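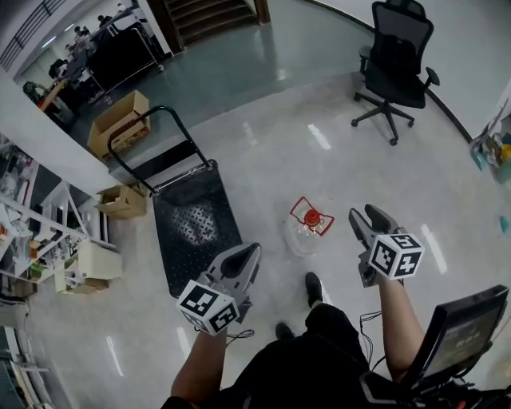 Goods-in corner, Grenley site: flat-bed cart, open cartons and a bottle on the tiles.

Visit notes, Grenley, December

Arrived at the side entrance and signed in. Pin-yu Chou took the group through goods-in first, then the packing hall, then the office. Six visitors in total, including Tormod Dahlgren from Stenus, who asked most of the questions about flooring.

Goods-in is smaller than the site plan suggests. The floor is glossy white tile, which shows dropped items quickly and is easy to sweep. The drawback is noise from small casters. A clear plastic bottle with a red cap was lying on its side near the cart.

The cart is a black flat-bed with a diamond-patterned deck and a curved tubular handle. The deck has a lighter worn area in the center. Chou gave the working limit as 200 kg, set by the site and painted on a board in the packing hall. Loads above 100 kg take two people. Dahlgren asked whether a rubber mat had been considered for the deck. It had been tried and removed — cartons dragged on it and the bottoms tore.

Cartons are opened near the wall, flaps left up until the contents have been checked against the delivery note. A white metal shelving unit along the side wall takes bins and small objects. I would have liked labels on the shelf edges. Chou said a numbering scheme from Okivano is due next month and the bins will be re-sorted then.

Flow through the corner is 3000 cartons a month, most of them small. Empty cartons go flat to the baler at the end of each shift. The baler was down for service during the visit and we did not see it run.

The packing hall has four benches, two in use. Tape and void fill come from Ó Dálaigh on a fixed weekly drop. Bench height is adjustable by crank, though two of the cranks were missing.

Points to follow up: tile slip rating when wet, caster material on the second cart, shelf label format. Dahlgren will send the Stenus floor test sheet.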